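Cahier d'atelier, juin
Salle du fond, éclairage et porte vitrée

Repris le cahier à 14 h, après le passage de Verkell pour le plafond. Deux sujets aujourd'hui, à garder séparés dans le classeur : l'éclairage de la salle et la quincaillerie de la porte dépolie. Le sol fera l'objet d'une page à part quand Girholm aura répondu sur les plinthes.

1. Éclairage

Les plans de Roscombe donnent un plafond blanc continu avec les tubes fluorescents dans l'axe de la longueur. Sur place, les lignes du plafond filent bien vers le mur du fond, les tubes suivent à peu près. Le plus proche éblouit quand on travaille debout face au mur : l'œil le prend de plein fouet dès qu'on relève la tête. Le second, plus loin, ne gêne pas depuis le poste d'entrée.

Relevé au luxmètre à hauteur de poitrine, capteur horizontal, stores fermés. Les valeurs brutes sont dans le tableur commun, onglet « fond ». À retenir : l'écart entre le dessous du premier tube et le pied du mur est trop fort pour lire correctement une surface blanche mate. Tout ce qui est clair et incliné vers le haut sature. Tout ce qui est tourné vers le mur tombe dans un gris plat. 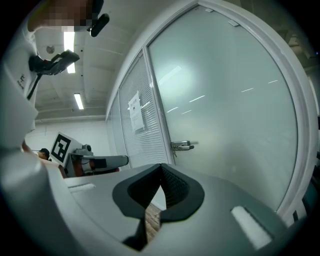
Fig. 1. Plafond et tubes fluorescents, mur du fond en arrière-plan.

Petit boîtier rond et gris au plafond, à gauche du tube le plus proche. Détecteur ou haut-parleur, rien sur le plan de Roscombe à cet endroit. Demander à Verkell avant de poser quoi que ce soit à côté. Si c'est un détecteur, il faudra respecter son dégagement et décaler le diffuseur.

Options pour le tube proche :
a) diffuseur opale clipsé, pas de reprise électrique ;
b) remplacement par un tube de flux inférieur, à condition de traiter aussi le second pour garder une teinte homogène ;
c) déplacement du luminaire vers le mur, écarté pour l'instant (percement, reprise de peinture, délai).

Je pars sur a). Diffuseur en stock chez nous, longueur à recouper. Prévoir 6 mm de jeu au total en bout, la dernière coupe au plus juste avait fini par se cintrer à la chaleur. Irfan Yousafzai est d'accord sur le principe mais veut une mesure avant/après au même point, croix de ruban laissée au sol.

Le mur du fond est laissé tel quel. Blanc uni, pas de rayonnage, pas d'affichage avant la fin des relevés. Merci de ne rien y scotcher.

2. Porte dépolie

Porte vitrée, teinte bleu-vert pâle, finition dépolie. Béquille argentée, platine de serrure allongée près du chant. Le point à vérifier était le retour de béquille et l'alignement de la gâche, signalés par Jia dans sa liste de réserves.

Méthode : prise de la béquille par l'extrémité, abaissement lent jusqu'en butée, maintien, relâchement contrôlé, puis relâchement libre. Série de 60 manœuvres, en deux passes, porte fermée puis porte entrouverte. Effort noté au peson sur les premières et les dernières de chaque passe uniquement.

Observations :
Course régulière sur la première passe. Point dur léger en fin d'abaissement, audible plus que mesurable.
Sur la seconde passe, retour incomplet à la 19e et à la 22e manœuvre. La béquille s'arrête un peu sous l'horizontale et remonte d'elle-même si on touche la platine. Le ressort de rappel me paraît hors de cause, je soupçonne plutôt le serrage des vis de platine, trop fort, qui bride le carré.
Prise en bout de béquille : c'est le cas le plus favorable (bras de levier maximal). Il faudra refaire la série en prise près de la rosace, où l'effort monte et où le défaut devrait sortir plus souvent.

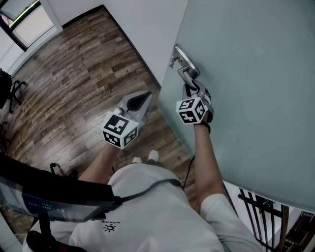
Fig. 2. Prise en bout de béquille, platine de serrure près du chant.

La face dépolie porte quelques traces légères. Essai de nettoyage à reporter après les manœuvres, sinon on recommence deux fois. Chiffon microfibre et eau déminéralisée d'abord, alcool seulement si ça ne part pas. Ne pas utiliser le dégraissant de l'atelier mécanique, il laisse un voile sur ce type de finition (cf. cloison de l'accueil, toujours pas rattrapée).

Polissage du chant de platine : la bordure brillante accroche la lumière et rend la lecture de l'alignement pénible à l'œil. Pour le prochain contrôle, poser un ruban mat dessus et tracer le repère au crayon. Même remarque que pour l'éclairage, les deux sujets se rejoignent ici : avec le diffuseur en place, le reflet devrait baisser. À vérifier avant de sortir le ruban.

Sol côté porte : lames aspect bois, pas de butée au relevé. Jia demande une butée au sol, je préférerais une butée murale pour ne pas percer les lames. Girholm doit confirmer ce qu'il y a dessous. En attendant, porte à accompagner à la main, pas de cale glissée dessous.

3. Divers

Le peson dérive. Zéro refait entre les deux passes, écart noté en marge du tableur. À comparer avec celui de l'atelier mécanique avant de publier la moindre valeur d'effort.

Clé du coffret électrique rendue à Irfan à 17 h 30.

Reste à faire :
recoupe et pose du diffuseur (moi)
mesure après pose, croix de ruban (Irfan)
question à Verkell sur le boîtier rond
desserrage des vis de platine d'un quart de tour, puis nouvelle série, prise près de la rosace
réponse Girholm, plinthes et sous-couche
mise à jour de la liste de Jia, la réserve sur la béquille reste ouverte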